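Pirihi: Clothes Left on Furniture

README, version 4

Pirihi is a collection of pictures of clothing in places where clothing does not live. Sofa seats, chair backs, ottomans, the flat end of a bed, the arm of the good chair. It was put together at Hulico, in the Gradton office, for people who work on household tidying and are tired of data in which every shirt is laid flat on a white table with its sleeves out like it is being arrested.

If you came for fashion, this is the wrong folder. There are no outfits in it. There are heaps.

Contents

2,057 pictures
one notes file per room
one label table, tab separated
this README
a changelog, at the bottom, which you should read before writing to complain

What counts as a garment

Anything made to be worn, including socks, including one sock. Towels are not garments. Blankets are not garments. A blanket with sleeves is a garment, and we had a longer meeting over that than I would like to put in writing.

Scarves are garments when they are on furniture and also garments when they are on a hook, but hooks are outside the collection, so the second half of the rule has never been used. I am leaving it in for whoever adds hooks.

What counts as furniture

Anything you could sit on, lie on or put your feet on without being told off. Tables were left out of the first three versions and are still out. Put a sweater on a table and people start folding it. Put it on a sofa and it can stay there for a season.

Radiators came up. Radiators are not furniture.

The label table

Each row is one garment in one picture. A picture with three garments has three rows. A picture with no garments has one row with "none" in the garment column, and please do not filter those out before reading the section on empty seats.

picture: the picture's name, no extension
room: living, bed, hall, other
support: sofa, chair, bed, bench, ottoman, unsure
garment: top, bottom, sock, outer, other, unsure
state: folded, draped, crumpled, rolled
color: one plain word
shine: yes or no
edge: yes if any of the garment runs out of view
under: yes if something else shows beneath it

The word "unsure" is a real label and we mean it. A crumpled top and a crumpled pair of shorts have the same number of visible armholes, namely none. Labelers were told to write "unsure" when they would not bet lunch on it, and the ones who liked lunch most turned out the best labels.

On states

Folded means somebody made at least one crease on purpose. Draped means the garment hangs over an edge or a back and gravity is doing the styling. Rolled is mostly socks. Crumpled is everything else, and everything else is most of it.

We did try to grade crumpling. There was a scale from one to five in version 2, with sample pictures for each level. Two labelers given the same heap would disagree by a level, and then each would disagree with themselves after a coffee. Version 3 dropped the scale. The old column is gone from the table and I would ask you not to request it back, as several of you have.

On color

One word, from a short list: white, black, gray, red, blue, green, yellow, brown, pink, purple, orange, mixed. No teal. Teal was permitted for a while and it ate everything between blue and green, plus some things that were plainly gray. If trim or a tag shows in a second color, the label still takes the main color. "Mixed" is for stripes, checks, prints and the sort of shirt people buy on vacation.

Color is as it looks in the picture. If a lamp has turned a white shirt yellow, the shirt is yellow, and you may take it up with the lamp.

On shine

Shine was added because of athletic clothes and linings. Glossy fabric lying in loose folds picks up bright streaks that look like seams, and a model that has learned to look for seams will find a great many of them. Marking the shiny ones lets you test for this separately, or at least lets you know where the bad numbers are coming from. 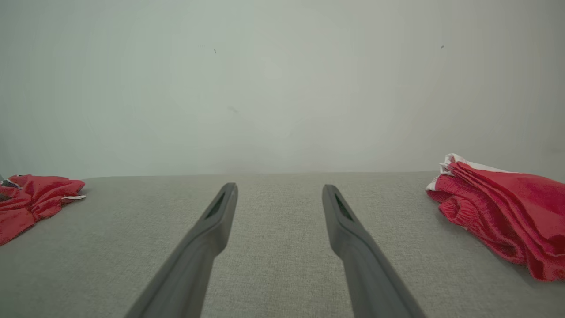
Gray upholstery is the easiest background we have for bright clothes and the worst one for gray socks. Anybody reporting results should split them by support color, which you can work out from the room notes. An overall score will be flattered by every red thing on a gray seat, and you will feel wonderful until somebody tries it with a charcoal hoodie on a charcoal couch.

Edges and things underneath

The "edge" column gets yes whenever part of the garment leaves the picture, whether that is a cuff or nearly the entire coat. We kept these in. In version 1 they were thrown away on the theory that a partial garment was a bad example, and what remained was a set of clothes politely centered on cushions. Nobody's living room looks like that, and mine was used for testing.

The "under" column is for heaps with a second resident. If a bit of some other cloth shows below the main garment, mark yes. If you can tell what the lower thing is, it gets its own row. If all you have is a corner or a patch of another color, it gets a row with "unsure" in the garment column and its color filled in as well as you can manage. Do not guess "sock" on the grounds that it is usually a sock. It usually is a sock. Write unsure.

Empty seats

Some pictures show furniture with no clothing on it. They are there to keep a model from deciding that every cushion comes with laundry. They also keep it from turning wrinkles in a slipcover into garments, a mistake we saw so often in early tests that it had a nickname, which I have been asked to keep out of this document.

Throw pillows stay where they are and get no label. A throw pillow with a T-shirt pulled over it is a top, state "other," except that we have no state called "other," so it is draped. There is one of these. It knows who it is.

Rooms

Rooms were set up in Gradton and dressed by hand with clothes from a shared bin. The bin holds ordinary stuff: work shirts, gym clothes, pajamas, sweatpants with the drawstring missing, a raincoat that gives every labeler trouble. Sizes are all adult. Baby clothes would be useful and are not here.

Walls are mostly plain and pale. This is a real weakness. If your home has wallpaper, a bookcase behind the couch or a cat, expect worse results than the ones you get from our test split. Marks and specks on the walls were left alone and are not labeled. Please stop reporting them as missed buttons.

Light is mostly even. We have very little direct sun across a seat, and what we have is in the notes for the rooms with big windows.

Splits

The split is by room, so no room is in both train and test. The clothes, however, do move between rooms, and the same shirt may be in both. For most uses this does no harm. If you are trying to recognize individual garments, make your own split, and also reconsider, because the bin has several plain black T-shirts and they do not answer to names.

Things this is good for

Finding clothes on seats. Telling a folded item from a crumpled one. Deciding whether a sofa is clear enough to sit on, the use it was first built for and still the one it handles best.

Things this is bad for

Working out fabric content. The shine column tells you what a surface does with light and says nothing of cotton or polyester.

Working out whether laundry is clean. People ask. There is no label for it, there will not be one, and in most households the question is settled by smell.

Counting items in a pile. The rows cover only what can be seen, and a pile is mostly what can't.

Fixing labels

Corrections are welcome. Send the picture name, the row, the current label and the one you would like. "This is obviously a jersey" is a feeling; "top, not unsure, neckband visible" is a correction. We look at them in batches and reply when a batch is done.

Use with Tisto

The table loads straight into Tisto, our label viewer. Tisto sorts by garment by default and will put all the unsure rows first, which gives new people a grim impression of the whole collection. Sort by room for a kinder one. It holds 4,000 rows before it slows down, so load a room at a time if your laptop has a fan you can hear.

Changelog

Version 4, 9 Sep 2021. Added the "under" column. Merged "jacket" and "coat" into "outer" after a disagreement over a fleece. Fixed rows where "bench" had been typed as "beach."

Version 3. Crumpling scale removed. Teal removed. Shine added. Ottomans allowed in after being left out by oversight.

Version 2. Crumpling scale added, see above. Partial garments brought back.

Version 1. Tops and socks only.

Known problems, still open

The raincoat is labeled draped in places and crumpled in others, sometimes both in what looks to me like the same pose.

"Rolled" has too few rows to train on by itself. Fold it into "folded" if you must, and say so when you report.

The hall notes spell "bench" four different ways. "Beach" is still one of them.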